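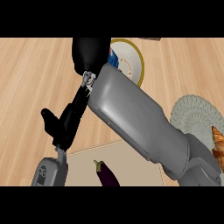
How long should I leave oil on a new beech worktop before putting the next coat on?
Overnight if you can bear it, and wipe off whatever is still sitting on the surface after twenty minutes or it goes sticky.

brosura_kitchens
Copied those two lines over from the old worktop thread as it's got far too long to read. Carry on in here please. I'm halfway through mine and would like other people's experience before I ruin it. Two coats on so far, used a lint-free cloth, sanded with 120 first and then 180. It drinks the stuff round the sink cut-out and hardly takes any in the middle.

Algirdas D
End grain, that's why. The cut-out has all the ends of the fibres open and it will keep drinking until it's full. I gave mine five coats round the sink and three everywhere else and you can't see the difference now. Do the underside as well, at least near the dishwasher. I skipped it in our first house and the front edge cupped so badly that a pea would roll to the wall.

Fudley
Going to disagree with overnight. I leave six hours in summer and it's been fine for years. In September when the heating isn't on yet, different matter, I had one coat stay tacky until teatime the next day. Depends on the room more than the tin.

Algirdas D
The tin says overnight though.

Fudley
The tin also says one litre does the whole kitchen and I'm on my third :)

Rattana K
Can I ask a daft one - has anybody used varnish instead? My brother-in-law swears by it and says oil is for people who like chores. We've got a run of oak from Granden, 600 deep, nothing fancy, and two small children who treat it like a paddling pool.

brosura_kitchens
I had varnish in the flat. Looked lovely for a year and then water got in behind the taps and it went black under the finish, and the only way to get at it was to take the whole lot back to bare wood. With oil you can just rub the one patch down and go again. I wouldn't have varnish near a sink again if you paid me.

Boonsong T
Bit harsh on varnish! Ours has been down since we moved in and it still beads. The trick is sealing the cut-out properly before the sink goes in, ends and all, and most fitters don't bother. I did that part myself the night before they came, with a head torch and a very cheap brush. If it was oil I know I'd never keep it up, I can't even descale the kettle.

Rattana K
This is exactly the argument we're having at home, so thanks both, no further forward at all!

Khalil
Whichever you go for, put your rags outside. Oily cloths screwed up in a bin can heat up and catch fire all on their own. Lay them flat on the patio till they've gone stiff, or soak them in water first, then bin them. I'm not being dramatic, my old neighbour lost a shed.

Fudley
Seconded. Mine go over the washing line, looks like a very sad yacht.

Subbarao S
Can I drag this back to sanding? I went up to 240 as I wanted it silky and now the oil seems to sit on top and not go in. Paid 70 quid for the oil so I'm a bit sore about it.

Algirdas D
Too fine, you've polished the grain shut. Go back with 150 by hand, along the grain, hoover it, then wipe with a barely damp cloth and let it dry before you oil. It'll feel furry for a bit and then settle down.

brosura_kitchens
I stopped at 180 and it's plenty smooth once there's oil on it. Wouldn't use white spirit to clean up either, some people do, I found it left a smell for days.

Subbarao S
Right, 150 it is. Wife is thrilled as you can imagine. Will the edge near the hob need anything different?

Boonsong T
Just don't put hot pans on it. We've got a trivet that lives there permanently and we still have one perfect brown ring, courtesy of my mum's jam.

Subbarao S
Ta. Starting after tea, will report back when the first coat's dry.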